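Search tips Go
08/11/2018
By the Warley Workshop Tips page

Our club has been at the cloth folding project since January, and I keep getting asked how we set up the table. So I'm putting all the tips in one place, for any school club or garage team that wants to try the same thing. It's a wonderful first project! You need a table, a basket, some old cloths and a pair of hand-held grippers, and you can be practicing by the second meeting.

Start with the surface. We tried working straight on the wood and the grain kept snagging the thinner cloths, so now we lay a smooth white board over the table. Wipe it before every session with a damp rag and a drop of dish soap, then dry it well. Skip furniture polish. We used it once and everything slid all over the place for a week, which was funny for one evening and then very annoying.

Keep the middle of the board clear. Trays and baskets go off to one side, cups and phones go on the shelf behind you. Beginners always want their parts close by, and then they bump them with every move.

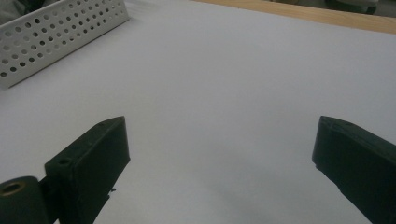
Gripper fingers over the white board, with the perforated tray off to the left.

Next, the fingers. If you print your own, clean up the edges before you do anything else. A small flat file takes off most of it, and a strip of fine sandpaper glued to a popsicle stick gets into the corners. Run an old pair of pantyhose along each edge when you think you're finished – if it catches, so will your cloth. Dark plastic hides burrs, so tilt the finger under a lamp while you check.

Don't sand the gripping faces smooth, though! You want a little bite there. Our best pair came off the printer in the club we visit in Butusska, and all we did was knock down the outer edges.

Check your screws at the start of each session and again at the break. Snug is fine. We split a mount by leaning on the screwdriver, and then had to wait for the next print.

Now the cloth, my favorite part. Wash everything new at least twice before you use it, without fabric softener. New cloth is stiff and springs back, and softener makes it slippery. Worn dish towels and old T-shirts cut into squares are perfect. Pick a plain color that stands out from your board, and if the board is white, leave the white napkins for later in the year.

Don't fold the cloths for the start position. Bunch them up and drop them in. A neat stack is a different job and a much easier one, and the team that only practiced on neat stacks had a rough day at the Fankhauser Cup. They scored 259 points and came back the next season with the messiest basket I've ever seen (and 267 points, so there you go).

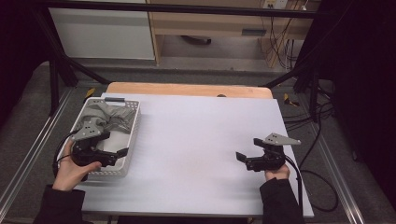
Once you've got the basket on the left, leave it on the left. Put a bit of masking tape at each corner so it goes back to the same spot, and write the date on the tape when you change it. Clamp whatever will take a clamp. Small bar clamps from the hardware store are cheap and you'll find uses for them every week.

Cables need more care than people give them. Let each one leave the table on its own side with enough slack that you can reach all the way across without a tug. Then coil the extra on the floor and hold it with a hook-and-loop strap. We're bad at this last part, I'll admit, and I've stepped on more plugs than I'd like.

Dark sleeves, pushed down to the wrist, work well for the person holding the grippers. Shiny bracelets and dangling cuffs come off before you start. If the room has a window, draw the curtains so the light stays the same through the afternoon.

Work in turns of 5 minutes. Wrists get tired faster than you'd expect and tired hands drop corners. While one member is on, another writes down how each try went – a pencil and a Grulico notebook is all we've ever used. We're up to 3,589 tries in ours, and leafing back through the first pages is a real treat. Those early folds were terrible!

For cloth that won't separate from the pile, try pinching lower than feels natural and lifting slowly, then give it a gentle shake over the basket. For corners that curl, iron that one cloth on low and let it cool flat under a book.

Last one for now: at pack-up, shake out the cloths and check the basket for loose screws. Ours ended up in the washing machine once and made an awful racket. Next time I'll get into storing printed parts over the summer, when the workshop gets hot enough to warp them.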